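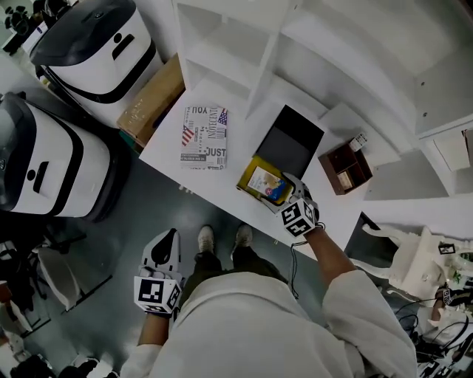
Page last changed: February 28, 2018

Nirka room tidy-up – minutes, typed up by me, Perrine Brunet

We got going at 17 minutes past, which is good for us! First up was the white table. I'd like it clear by the end of each day, and everybody agreed (a little too fast, if you ask me).

The yellow box. Vonelier wants it kept with the open black box, Karunaratne would sooner have it in the tall white shelves. We went back and forth on this far too long, and in the end it goes in the shelves, label facing out.

The book with the newspaper-style cover and the flag on it – I said I'd find it a cubby and I will. Please put it back right way up when you're done reading.

The little dark brown wooden shelf box stays on the table for now. I love it, so I'm biased. We can spend up to 50 dollars on a second one, and Zustlow has them for 30.

The cardboard box on the floor by the shelving: still no decision. I'll go through it before we meet again and bring a list.

Labels for the cubbies, 21 of them, are on order. Next full clear-out is in July.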